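Section 7: Setting Up and Caring for the Wrist Camera and Gripper

Flasetti Tabletop Cell, User Guide, revised March 2021

By now your arm is bolted down, powered, and homed, so this is where things get fun! The wrist camera gives the arm its own close-up view of the work, and once it is lined up with the fingers you can start teaching it real kitchen jobs. Set aside a quiet hour for the first setup. After that, the routine check goes quickly.

Before you start

Have a soft lint-free cloth, the hex key from the Gretova tool pouch, and the printed target card within reach. Put the arm in Service mode from the pendant.

CAUTION: Press the stop button before putting your fingers near the linkage plates. The two finger assemblies close toward each other and the pivots are pinch points.

7.1 Check the fingers

1. With the stop button pressed, wipe both finger assemblies from the base toward the tips.
2. Look at each pivot pin from the side. Every pin should sit flush in its plate.
3. Try each fastener with the hex key. Snug is enough. If one turns freely, tighten it and make a note in the log.
4. Release the stop button, stand clear, and choose Gripper > Open Full. Both fingers should spread the same distance from the center of the body.
5. Choose Gripper > Close Slow, then open again. Listen for a smooth, even sound on the way in and on the way out.

Note: If one finger lags behind the other, run Gripper > Re-zero before you touch any hardware. It clears up most cases, and it's a lovely thing to watch the two sides fall back into step.

7.2 Line up the camera view

Leave the fingers open for this part. You want the gripper body low in the view and centered, with a finger on each side and a clear look at the table between them.
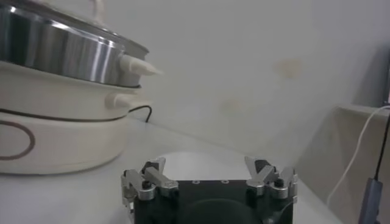
6. Open the Manzano viewer and turn on the center guide.
7. Loosen the camera bracket a half turn and tilt it until the guide runs midway between the fingertips. Retighten.
8. Lay the target card flat on the table and run Camera > Match. The arm makes 3 short moves and stops.
9. Read the match score. Anything of 225 or higher is a pass, and higher is better.

If the score comes in low, wipe the lens and try again with the card out of any glare. Shiny cookware and pale tabletops both throw back a lot of light, so turn a lamp away or lower the exposure one step. It's surprising how much a small change helps!

7.3 Route cables and place appliances

10. Move the arm by hand through its full reach and watch the gripper cable. It should curve loosely beside the finger and never pull tight.
11. Keep appliance cords outside the sweep area saved in Jerkulow Planner.
12. Place lidded pots and steamers so that their handles can be reached without the wrist crossing over the lid.

CAUTION: Do all teaching with appliances cold and unplugged. Steam will fog the lens and can get into the gripper body.

7.4 Routine care

Repeat 7.1 every week and 7.2 any time the camera has been bumped. Code 734 on the pendant means the saved camera match is missing; run steps 6 through 9 again and it will clear. Save the new match under a fresh name so you can go back to the old one if you need it.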